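Second month of demonstrations

February was my second month of recording demonstrations with hand-held grippers, and I've changed enough habits since the first one that I want to write them down before I forget why.

The setup is simple. I hold a gripper in each hand, do a small household task on a table, and the recording goes to Todor Georgiou, who trains the policy on it. The project is called Treloar. Our first batch was 120 episodes and Todor kept 49 of them. The rest were too slow, or I had changed my mind halfway through and the motion showed it.

Most of what I threw away came from hesitating. When I pick something up with my own fingers I adjust without thinking, but with two pads at the end of a linkage I have to decide where to close before I get there. So now I do a dry pass first with the recording off, and then I do it for real at a normal speed.
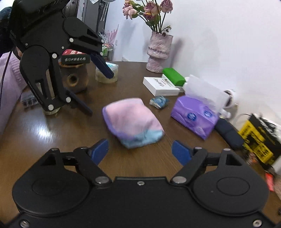

Soft things are the hardest for me to demonstrate well. A rigid box has sides, and if I come in a little crooked the pads usually straighten it out. Cloth gives way wherever it is pushed. With the fuzzy pink and purple one folded up between the blue pads, I have to choose how deep to go before closing, and I don't always choose the same depth. Todor says some variation is good. He also says mine is too much, so I practiced on that one item for a whole evening.

The second thing I changed is how I use my left hand. In the first batch it mostly hung in the air while the right hand worked. Ximena Maldonado watched a few episodes and pointed out that the policy would learn to do the same thing, with the left arm drifting around for no reason. Now I either give it a job or bring it to a resting position and leave it there. It makes my shoulder tired. I take a break after every 30 episodes, and I stop for the day when I notice myself getting sloppy.

I also stopped clearing the table completely. My early episodes had one object on a bare surface, and the policy did fine until Ximena tried it on her own kitchen table in Flundstead. It reached for a jar lid instead of the sponge. These days the ordinary stuff stays out, and I move it between sessions.

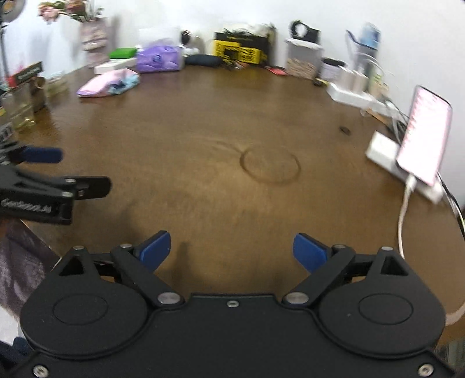
Both grippers over the table, with the usual things along the wall.

Open space in the middle still matters, mostly so the two grippers don't knock into each other. I hit them together a lot in the first week. The episodes where that happened all got deleted.

The goal for the next batch is 1000 episodes, split between me and Ximena. I'm hoping her grasps are different enough from mine to help. Todor wants to start with folding, and I asked for one more week of plain pick and place first. We'll decide on Sunday.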